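Questions about the Gruveslow shared kitchen, rates and equipment. Last revised in November.

## Booking

**What is the shortest booking?**
Two hours. Setup and cleaning count as booked time.

**Can I cancel?**
Yes, up to 3 days before the start time. After that the full fee applies.

**Who approves new accounts?**
Eun-ji Gil. Send her your food handler card and proof of insurance.

## Storage

**How much shelf space do I get?**
One dry shelf per account. Cold storage is rented separately by the bin.

**Do containers need labels?**
Yes: account name, contents and date packed. Unlabeled containers are removed at 6 a.m.

## Equipment

**What is the oven limit?**
400 °F for the convection ovens. Higher settings are locked. For pizza or flatbread, request the deck oven when you book. 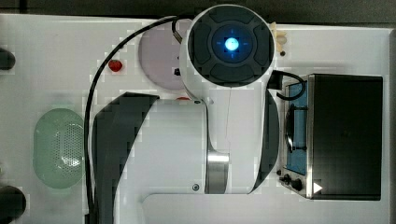

**Can I bring my own appliances?**
Countertop units only, with an intact cord and a grounded plug. Arben Ristić tags each unit before first use. Gas burners are not accepted.

**Where do I report a fault?**
Write it in the log by the door and switch the unit off at the wall.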